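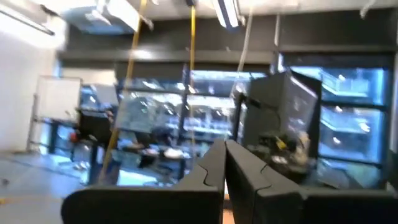 Fóruns > Instalações elétricas > Oficinas e laboratórios > Alimentação suspensa do teto
Imprimir | Enviar por e-mail

jurgate_bancada
Preciso de opiniões sobre a passagem de alimentação pelo teto numa sala de trabalho com bancadas que mudam de posição. O orçamento da Clilavico prevê calha fechada em todo o perímetro e descidas rígidas, por 2.654 euros sem IVA. Neste momento temos dois cabos amarelos a descer do teto pelo meio da sala, um deles em diagonal à frente do mobiliário, mais um ou outro cabo branco pendurado. As luminárias e a caixa de ventilação já ocupam parte do teto, e por cima das janelas corre uma sanca larga, cinzento-escura, em quase toda a largura da parede. A minha ideia era fixar a calha nessa sanca e tirar daí as descidas. Faz sentido ou estou a complicar?

tresfases
Depende do que está por trás da sanca. Se for gesso cartonado sobre perfil leve, não pendures lá calha metálica carregada. Verifica com um íman ou abre um furo de inspeção. Se houver viga de betão, bucha metálica e está resolvido.
Quanto ao percurso: a calha na parede das janelas só serve as bancadas encostadas a essa parede. As do centro vão continuar a precisar de descida vertical.

Dovov
Discordo da calha perimetral. Para bancadas móveis, o que funciona é calha eletrificada suspensa, com caixas de derivação que se deslocam. Montámos uma há dois anos com 19 m de percurso e ficou em 1.381 euros de material, mão de obra à parte. As descidas são em cabo flexível com alívio de tração no topo e tomada na ponta. Muda-se a bancada, muda-se a caixa.

tresfases
Calha eletrificada com a ventilação pelo meio dá trabalho. É preciso manter distância à conduta e não tapar a saída de ar. E as luminárias têm de continuar acessíveis para manutenção. Numa sala com o teto já ocupado eu fazia primeiro o desenho à escala.

jurgate_bancada
Atrás da sanca há viga, já confirmei na planta. A distância entre a face inferior da viga e o topo dos caixilhos é de 111 mm, portanto uma calha de 100 cabe por baixo, à justa.

Noonan
111 para 100 é curto. Conta com a tampa, a tolerância do caixilho e a ferramenta para apertar os parafusos. Usa calha de 60 e separa dados de potência com divisória. Para o número de circuitos de uma oficina destas chega.

Dovov
Calha de 60 com divisória fica cheia ao segundo circuito trifásico. Prefiro duas calhas pequenas, uma para potência e outra para dados, afastadas.

Noonan
Ninguém falou em trifásico. O autor do tópico que diga as cargas antes de dimensionarmos à sorte.

jurgate_bancada
Tudo monofásico. Ferros de soldar, fontes, computadores, um aspirador. A máquina maior é um compressor pequeno que tem linha própria e não entra nesta conta.

Noonan
Então dois circuitos de 16 A com 2,5 mm², diferencial de 30 mA dedicado e calha de 60. O aspirador no segundo circuito.

tresfases
De acordo com os circuitos. Para as descidas, cabo H07RN-F 3G2,5 e suporte com mola ou enrolador. O que não deixava ficar era o cabo em diagonal – qualquer descida deve cair a prumo sobre o ponto de consumo, senão o esforço vai todo para o bucim. Se a bancada está deslocada, desloca-se o ponto de fixação no teto.

Dovov
E é exatamente por isso que sugeri a calha eletrificada. Com pontos fixos, daqui a um ano a bancada está noutro sítio e o cabo volta a ficar na diagonal.

tresfases
Quantas vezes por ano se mudam as bancadas? Se for uma, compensa fazer furos novos.

jurgate_bancada
Duas ou três vezes, e quase sempre as do centro. As da janela ficam.

Noonan
Solução mista. Calha de 60 na parede das janelas e um troço curto de calha eletrificada ao centro. Pede à Clilavico que refaça o orçamento com as duas partes em separado, para comparares com os 2.654.

jurgate_bancada
Vou pedir. A cor do cabo é indiferente, ou há vantagem em manter o amarelo nas descidas?

Dovov
Para efeitos elétricos, é indiferente. Eu mantinha amarelo por se ver melhor à altura da cabeça. Confirma só a marcação na bainha, a cor exterior não te diz o tipo de cabo.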